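4.2 Donated goods and the cost of handling them

Gifts in kind are harder to study than gifts of money. A cash donation has one value, known on the day it arrives. A donated coat, toy or kettle has to be received, checked, priced or discarded, stored and passed on, and each step costs the charity something. Earlier work on charity giving has mostly left these costs out. Sjögren treats them as fixed, an assumption that is reasonable for a single shop but less so for a charity that runs a central depot.

We collected records from two charities. Tromport supports families with children in long-term hospital care and raises most of its income through an annual auction and a spring appeal. Goltier runs a chain of second-hand shops and gives part of its stock directly to households on low incomes. Both accept goods from the public all year and both hold a large collection drive in May. The two organisations gave us their intake sheets with donor names removed.

The sample contains 787 donation records. A record is one visit by one donor, whatever the number of bags or boxes handed over. We left out bulk gifts from businesses, as these were usually agreed in advance and did not pass through the normal intake desk. Where a donor gave both money and goods on the same visit, the money was entered separately and the record was kept.

Staff time was measured at the depot. Workers noted when they opened a donation and when the last item from it had been placed in a sorting bin. Breaks were taken out. The method is simple and has known faults. People who know they are being timed may work faster, and a donation set aside for a second opinion can look slower than it was. We did not try to correct for either of these.

The value of goods was taken from the price at which they sold. For items given directly to families there was no sale, and we used the shop price of a similar item in the same month. Items sent for recycling were entered at the amount paid by the recycler, and items thrown away were entered at zero. Disposal charges were counted as a cost and shared across all donations in the month, since neither charity weighed its waste by donor.

Handling costs did not rise evenly with the value of the gift. Small mixed bags took the most time for each pound raised, mainly because their contents had to be looked at one by one. Clothing that arrived already folded and grouped by size was quicker to process. Toys and electrical goods were slower than clothing at both charities, as they needed a safety check before they could be sold or passed on.

Donors were asked at the desk whether they had read the guidance on what the charity could accept. Those who said they had brought fewer items that were later thrown away. We cannot say that the guidance was the cause. People who read it may be more careful donors in any case, and the question was not asked when the desk was busy.

To test this further, two versions of a leaflet were sent out before the May drive. The short version went to 200 households and listed only what the charity could not take. The long version went to a separate group of 200 and added directions on packing and labelling. Both leaflets carried the same map and opening times. The groups were drawn from the Imico mailing list, which covers past donors to both organisations, and households that had asked not to be contacted were removed beforehand.
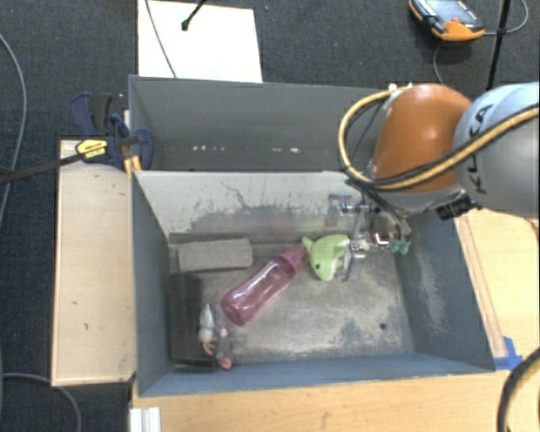
Figure 3. Industrial robot arm with its gripper in a grey metal bin.

Reading time: 4 minutes

Households that received the long leaflet were more likely to label their bags. They were no more likely to donate. The labels saved time at the intake desk but had little effect later on, as workers at both depots still opened every bag. When we asked why, most said that a label could not be relied on and that it was safer to look.

A further point concerns thanks. Tromport sends a printed card to every donor of goods, while Goltier sends an email only to those who leave an address. The cost of the cards was charged to the fundraising budget and so did not appear in the handling figures supplied to us. We added it back before comparing the two charities. With the cards included, the difference in cost per donation between them became smaller, though Tromport remained the more expensive of the two.

Annual spending on storage boxes and racking was given to us by Goltier as £2,000. Tromport could not separate this item from its general premises costs, and it is left out of the comparison in Section 4.3.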